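Work table

A work table is a table intended for manual tasks such as sorting, assembly, cutting, packing, drawing or repair. It differs from a dining table or a desk chiefly in its height, the strength of its frame and the finish of its top. Work tables are found in homes, schools, laboratories, stores and light industry, and many are used for several kinds of work in the course of a day.

Terminology

The terms "work table" and "workbench" overlap. In general use, a workbench is heavier, is often fixed to a wall or floor, and may carry a vise or other clamping device. A work table is usually lighter and can be moved. "Packing table" and "sorting table" refer to the same type of furniture under the name of its main task. Trade catalogs sometimes reserve "bench" for models tall enough to be used while standing, but this practice is not uniform.

Construction

The basic form consists of a flat top carried on legs or on a pair of end frames. The legs are joined below the top by rails, which keep the table from racking when force is applied from the side. A lower rail or shelf may be added near the floor. It stiffens the frame and provides storage, although it reduces the space available for the feet of a seated user.

Frames are made of wood, steel or aluminum. Steel frames are commonly welded or bolted and finished with a baked coating. Aluminum frames are lighter and are often assembled from slotted lengths, which allow shelves, lamps and tool rails to be attached without drilling. Wooden frames remain common in home workshops and in schools.

Leveling feet are threaded into the ends of the legs on many models. They compensate for uneven floors and prevent the table from rocking. Tables that must be moved frequently are fitted with locking casters instead.

Height

Height is determined by the task and by the posture of the user. Fine work is carried out on a higher surface, which brings the object closer to the eyes, while heavy work is carried out on a lower one, which allows the user to apply body weight. Adjustable tables use pins, cranks or electric columns. Where a table is shared by people of different heights, a fixed top is generally set for the tallest user, and shorter users are provided with a platform or an adjustable stool.

Surface

Tops are made of solid wood, plywood, particleboard, metal, stone or molded resin. Boards made from wood particles are normally covered with a decorative or protective sheet, and their edges are sealed with a band. An unsealed edge absorbs moisture and swells, and this is among the most frequent causes of early failure.

The color of the top affects the visibility of small objects. A pale, plain top provides contrast for dark screws, thread, seeds and similar items, and it makes dust and shavings easy to see. A dark top is preferred for light-colored or transparent parts. Strong patterns are avoided in sorting work. A matte finish limits glare from overhead lamps, which can conceal scratches in the piece being worked on and tire the eyes over long periods.

Tops used with sharp tools are protected by a replaceable mat or board. Tops used with solvents or hot tools require a resistant material over the full area, including the edges.

Arrangement of the work area

The area directly in front of the user is kept free for the task in hand. Tools and supplies in regular use are placed to the sides, within reach of the forearm, and items needed less often are kept at the back or on a shelf. In packing, materials commonly enter from one side and finished parcels leave from the other. Clearing the surface at the end of each task reduces the loss of small parts and prevents material from one job from being mixed with that of the next.
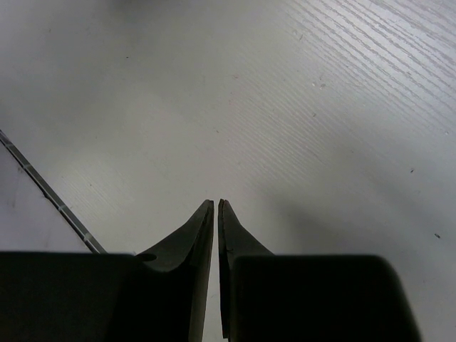

Care and cleaning

Loose dust is removed with a soft brush or a dry cloth before any liquid is applied, as grit dragged across a damp surface leaves fine scratches. Sealed tops are then wiped with mild soap and water and dried. Oiled wood is cleaned with a barely damp cloth and oiled again when it begins to look dull. Bolts and leveling feet should be checked periodically, especially after the table has been moved.

See also

Desk
Drafting table
Sewing table
Tool storage
Workbench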